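Stelwood open day, anyone else go? (bin picking demo)

Shop Floor Talk > Automation > Events and Visits

gluepot_38
Went to the Stelwood open day Tuesday. Got there late, parking was a mess, missed the welcome talk. Main thing I wanted was the bin picking so went straight there. Mixed feelings. Will write more tonight, on a break right now. Anyone else there?

millrat
Yep, morning group. They had us in two batches and ours ran long, sorry if you were stuck in the hallway behind us. Good coffee. Palletizer was the same one they showed last time.

gluepot_38
ha, so that was you guys. OK quick notes before I forget

- bin picking was the best part by far
- Navberg table was all brochures, guy had gone to lunch
- Trasico conveyor running fine but so loud, couldnt hear a word
- they said 80 signed up, felt like more

On the picking. Mixed stuff in one bin, no fixed order. The engineer running it took questions while it was going, which I liked. No canned video. I timed a few on my phone, slow. Slower than my guys by a lot. But it kept trying when it missed, didnt just fault out and sit there like ours does.

torque_n_tea
Slow how? Give a number or it didn't happen

gluepot_38
38 seconds on the worst one. Best was way under that, didn't write it down. Sorry

torque_n_tea
38 is terrible. You'd have a line of people waiting on it. I don't get why they show this to customers at all. Show me the palletizer, I can buy a palletizer.

millrat
Disagree. They said up front it's test work, nobody was selling it. I'd sooner see the half done thing than another polished cell behind glass. Last year at the Phí place it was all glass and you couldn't ask anything.

torque_n_tea
Sure but my boss reads "open day" and thinks it's on sale next month. Then I get to explain for a year.

boxfan
Didn't make it, had a shift. What size parts? We've got small brackets in totes, all tangled up. Been asking for three years if a robot can do it and every sales guy says yes and then wants to see samples and then goes quiet.

gluepot_38
No brackets that I saw boxfan. It was odd shapes, nothing tangled. I asked about tangled parts and the answer was basically "not yet". Respect for saying so.

They were switching objects between groups too so what millrat's batch saw was maybe different from mine.

millrat
Ours had a lot of soft stuff. Bag of something, a sponge. It squashed the sponge but got it out. Dropped a bottle more than once.

boxfan
"not yet" is the best answer I've had so far lol. Did anyone ask about price

millrat
Somebody in our group asked, got "depends". The only price on paper all day was the training course, 695 for the basic one. Not sure if thats per person or what.

gluepot_38
Per person, I asked. Lunch not included.

OK home now, got a still from their camera. The arm is a KUKA, for whoever wanted to know. Peach, a cup on its side, a hex key, and a thin silver tool toward the back.

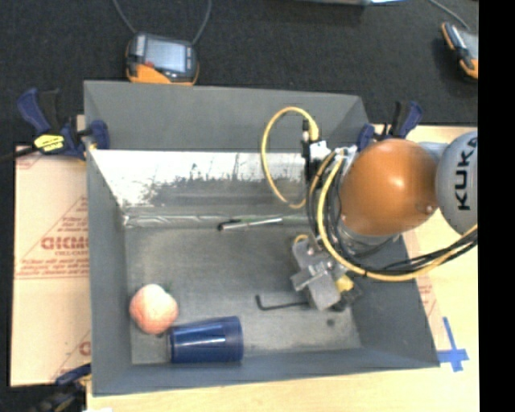 Hex key was the one I was watching. Flat thin thing lying on a flat floor, there's not much to grab. I asked about it and the engineer said thin parts are their worst category, then shiny ones. Same as ours to be fair. We gave up on washers completely and went back to a bowl feeder.

torque_n_tea
A peach. Great, I'll tell the boss we can finally automate the fruit salad.

More serious, how's the cable dress on that? I'd be worried about the yellow loop catching on the bin wall if it goes in deep. We lost a sensor cable that way and it took the connector with it.

millrat
It's a test rig, cables always look like that on a test rig. You'd route it properly for production.

torque_n_tea
You'd think. Ours went to production looking just like that

gluepot_38
I didn't ask about cables, shoud have. Noticed the clamps on the bin though. So it's held in place, and our totes come down a conveyor and land any which way. That's a whole other problem before you even get to the picking.

boxfan
Same here. Totes never land in the same spot. Did they say anything about finding the bin first?

gluepot_38
Not in my group. Maybe in the welcome talk, which I missed, see above

millrat
Wasn't in the talk either. Talk was mostly history of the building.

There's a sign up sheet for the next one in April, I put my name down. You can bring your own parts if you email ahead, so boxfan bring your brackets.

boxfan
Oh now that I'd take a day off for. Will email them tomorrow

torque_n_tea
Fine, I'll come too. Bringing washers.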